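About Us

Lumbridge Pantry Box: vegetables, egg-like items and a few odd things, packed in Serkurberg
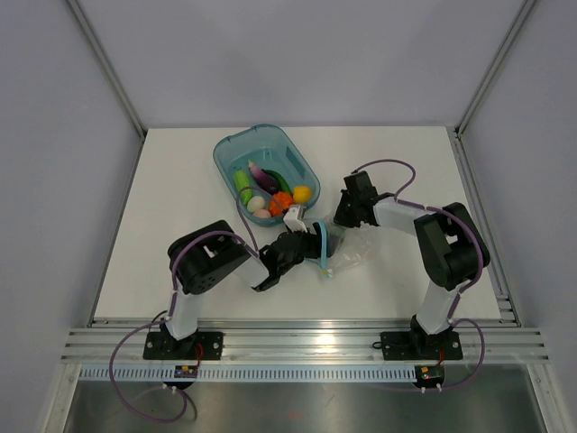

Hi, I'm Bethel Araya, and I pack groceries for a living! Well, I answer the phone and argue with the label printer for a living, but packing is the part I like, and it's what most people write in to ask me about, so I'll start there.

Lumbridge Pantry Box began in my aunt's garage on Ambaye Street with a folding table, a stack of bins from the restaurant supply place and a list of 17 households who had said yes mostly to be nice to me. I had been working in the produce section of a supermarket for years and I was tired of seeing people buy a giant sack of carrots when they wanted two. So I started putting together mixed bins. A bit of this, a bit of that, enough for a few dinners. My aunt got her garage back the following June (she was very patient about it) and we moved into the unit on Zokden Road, where we still are.

These days we pack 259 orders in a normal week. In summer it creeps up, and when the eggplants come in it goes a little wild, because apparently I have talked a lot of people into liking eggplant. If you're still on the fence, slice it thick, salt it, wait half an hour, then give it more oil than you think is decent.

People ask how we decide what goes in. Gareth Heywood does the buying, and he's out the door before I've found my shoes. He comes back with whatever looked good, and we build the week's list from that over coffee. We try to get a mix of colors and shapes in every bin, something long and green, something you can roast whole, something bright that makes you want to open the fridge. You can swap out anything you hate. We keep your swaps on file, so you only have to tell us about the beets once.

Now, packing. I have opinions! Heavy, firm things go in first and stay low. Long vegetables lie along the sides, where they're less likely to get snapped. Eggs get checked by hand, and we don't put anything on top of them, ever, even when the bin is full and it's the last order of the day and there's one lonely squash left over. Leafy things get a clear bag of their own with a bit of air left inside. We use clear bags so you can see what you've got without untying everything (I once lost a bunch of cilantro for nine days in a paper one, and I would not wish that on your fridge).

The bins come back to us. Leave yours out with the next delivery, rinsed if you have a minute, and we'll wash it properly at our end. We bought 600 of them when we moved in and I'm always a little sad when one goes off to become somebody's toy box, though I get it, they're good bins. If you've got one in the closet, bring it home to us and we'll knock $2 off your next order.

We deliver all over Serkurberg and out as far as the reservoir. If you live past that, write anyway, because we've been known to meet people at the gas station by the turnoff. Pickup from Zokden Road is fine too. Come to the side door and knock loudly, the radio is usually on.

A few quick things people want to know:

There's no contract. Skip a week or skip the whole summer, just tell us the day before packing.

Yes, you can order eggs by themselves.

No, we don't do fruit baskets. Gareth tried it one winter and we had pears everywhere.

If something arrives bruised or cracked, send me a note with your order number and I'll put a new one in your next bin or refund it, whichever you like.

The best way to reach me is the form on the contact page. I read all of them myself, usually in the evening with my dinner, so forgive the typos.

Bethel

Page updated 2024-07-18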